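Osden hand-held teaching gripper: two months of kitchen work
Review by Leonie Pryor

I bought the Osden to record household tasks for a robot arm to learn from. You hold the gripper, do the job yourself, and the recording goes to training.

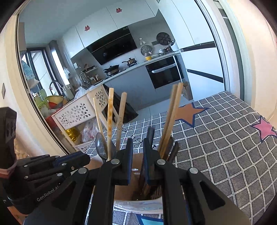

Most of my sessions are table clearing and moving small containers from one spot to another. A full utensil holder is a good test. If you grab it low, the chopsticks on top make it want to tip. If you grab the rim, you have to come in straight and close slowly. After a couple of evenings I could do it without thinking much about it.

The trigger is the best part. It has a long pull and you can stop the jaws anywhere along it, so you don't crush paper cups. The pads grip smooth plastic well. They are not as good on greasy things, and they pick up lint from a tablecloth - wipe them before each session.

Weight is the main complaint. The Osden is 556 grams on my kitchen scale, and most of that sits ahead of your hand. I take a break every half hour. Cristóbal Alarcón, who trains with the same model, rests his elbow on the table, but then his reach suffers and the arm learns the short reach too.

Setup took me most of a morning. The manual skips the part where you zero the jaws, and if you don't do it the recorded opening is off for the whole session. I lost a batch that way in December. Support answered in 2 days and sent the right steps.

I paid 700 dollars, with 2 spare sets of pads in the box. I had tried the Skulldale remote-control rig before this. It was easier on the wrist, but slow, and my demonstrations came out jerky.

Four stars. I would buy it again, and I'd like a wrist strap on the next version.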